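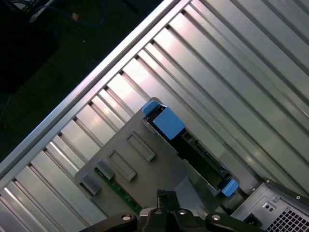
Soporte gris con el carro del disco (lengüetas azules), sobre la chapa acanalada.

2 de octubre. Banco de desmontaje, comparativa de pinzas

Sigo con la comparación entre la Drekik y la Lusby en la muñeca del brazo, las dos con la cámara pequeña. Hoy toca PC de sobremesa, y tengo que decir que me lo he pasado en grande. ¡Qué diferencia con las cajitas de prueba de junio!

Apuntes de montaje, por si Haziq repite la serie:
- Apertura máxima limitada a 86 mm en el controlador Sembiring. Con más recorrido los eslabones se acercan demasiado al borde de las cajas estrechas.
- Fuerza de cierre a 30 N para plástico. Para conectores todavía no tengo un valor que me guste.
- Exposición fija en la cámara. En automático, los reflejos de la chapa acanalada oscurecen todo lo negro, y aquí casi todo lo que hay que agarrar es negro.

Lo de los reflejos merece línea aparte. Intan propone tapar la chapa con un paño mate. Yo prefiero dejarla tal cual una tanda más, me interesa ver hasta dónde aguanta el Fakum con brillos así (el detector de lengüetas va por color y el azul destaca muchísimo sobre el gris y el negro, es una gozada de contraste).

Segunda parte, torre Dell tumbada y sin la tapa lateral. El procesador en su zócalo, sin disipador, y las ranuras de memoria vacías.
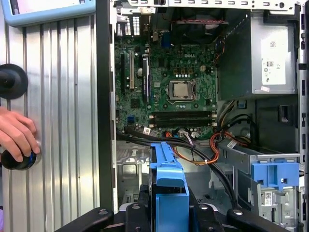
La aproximación desde arriba me convence más que la lateral que probamos con Lensa. Se pierde algo de vista porque los dedos ocupan el centro, pero la pieza que se quiere coger queda justo entre ellos y el error de alineación se lee casi a ojo. Para el tirador azul del carro basta con eso. Para los cables, no: hay mazos cruzados por delante y el planificador los trata como si fueran aire. Pendiente de hablarlo con Qistina, que tiene a medias el mapa de obstáculos blandos.

Latencia de imagen a movimiento: roughly no me vale, hay que medirla bien. Antes de eso, cambiar el cable de la cámara.

Tercera parte, conectores SATA, que es lo que de verdad me apetecía probar. Los dedos estrechos me encantan para esto, se meten donde los anchos de la Lusby ni se acercan.

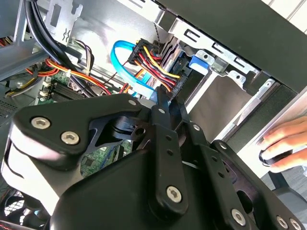
Lo difícil es el ángulo. El conector de alimentación se presenta torcido, con los hilos tirando de él hacia un lado, y si los dedos entran rectos agarran una esquina. Quiero girar la muñeca antes de bajar y no durante la bajada. Myrtle dice que con una rampa de 800 ms el giro sale limpio; lo apunto como punto de partida.

También quiero unas puntas con algo de goma. Las puntas negras tal como están no me dan confianza, y limar una ranura en V es más trabajo pero quizá sea mejor solución. Haré un par de cada.

Para la próxima:
- Repetir la aproximación al conector con giro previo.
- Medir latencia con cable nuevo.
- Lusby con los mismos límites de apertura y fuerza, si no la comparación no vale nada.
- Pedirle a Haziq los tornillos hexagonales de repuesto para los eslabones.
- Guardar los parámetros del Sembiring con el nombre de la pinza, que la última vez los pisé.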